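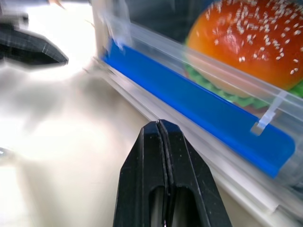 **Which container should hold the play food when a toy kitchen is put away?**

A clear one with a lid that clips along the long sides. Clear walls let you find a piece without opening anything, and side clips let you remove the lid in one motion.

## Setting up and putting away a toaster oven play station

These steps cover a small pretend-cooking station built on a countertop toaster oven that is never powered. The layout follows the one Anoma Sikder drew up for the Mavine playroom in September.

### What you need

- 1 toaster oven, retired from cooking use
- 2 tables of equal height
- 1 clear food container with a clip lid
- Toy food, at least one piece that fits the rack
- Foam blocks

### Set up

1. Push the two tables together, long side to long side. Check that the tops are level where they meet.
2. Place the oven near the center with all of its feet on the table.
3. Secure the oven's own power cord behind the body with a hook-and-loop strap. Do not plug it in.
4. Lower the door slowly until it stops. The open door needs clear table under its full depth. If it hangs over a table edge, move the oven back.
5. Slide the rack in and press on its front edge. It should not tip.
6. Put the food container to the left of the oven, clear of the door.
7. Place the foam blocks beside or behind the oven. Keep them off the door glass.
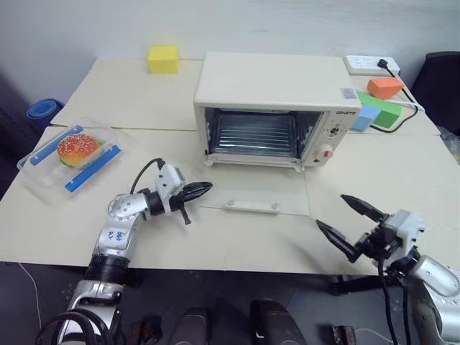
*Station with the oven door lowered, container on the left, foam blocks at the back and to the right.*

### Check the fit

Measure the tallest toy food against the space above the rack. A sesame-seed burger is usually the limiting piece. Leave at least 3 mm above the bun, or it will scrape when the rack is pulled out. Raghavendra Namboodiri moves the rack down one position for tall pieces and leaves it there.

### Put away

1. Take all toy food out of the oven and return it to the container.
2. Wipe the door glass with a damp cloth, then a dry one.
3. Seat the lid flat before closing the clips. A lettuce edge caught under the rim will keep one side from locking.
4. Close the oven door.
5. Stack the foam blocks on the back table, largest at the bottom.

Store the container on a shelf below 400 mm if children are expected to fetch it themselves.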